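What We Changed After the Stall Fault
Speaker notes, Clarkutach session, 15 minutes plus questions

Slide 1. Say who we are. The Kotian cell takes old desktop towers apart and puts them back together. Today is only about the CPU step.

Slide 2. The fault. In August, on cycle 175, the gripper closed on a processor that was sitting crooked in its pocket. One corner was high. The fingers met the substrate at an angle and the controller read the extra force as a good grip. It kept closing for 5 seconds before the timeout. Pause here.

Slide 3. Damage. One chip cracked, one fingertip chipped. No one was hurt. The cell door was shut, but say plainly that the door had no part in stopping the arm -- the timeout did.

Slide 4. Cause. Our force limit was set for the memory modules and never lowered for the processor. We had 9 earlier warnings in the log, all cleared by hand. Expect a question on this. Answer it straight.

Slide 5. Changes. Separate force limit for each part. Timeout cut to under a second. A wrist camera check before the fingers close. A second warning now locks the cell until somebody signs it off.

Slide 6. Leave the pictures up during questions.
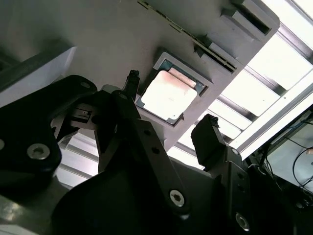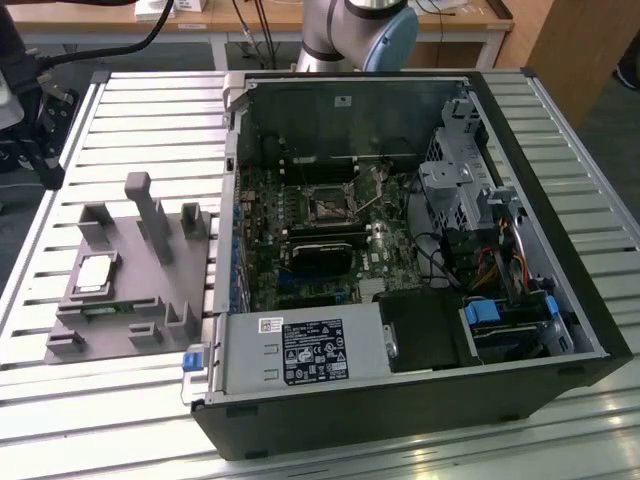
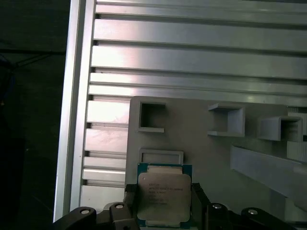

Processor, fixture and gripper at the Kotian cell

T. Brara
Automation Safety Lead, Masberg

If time runs short, skip slide 3 and go straight to the cause. The log extract is in the handout -- point people to it and don't read it aloud. Spare copies are by the door.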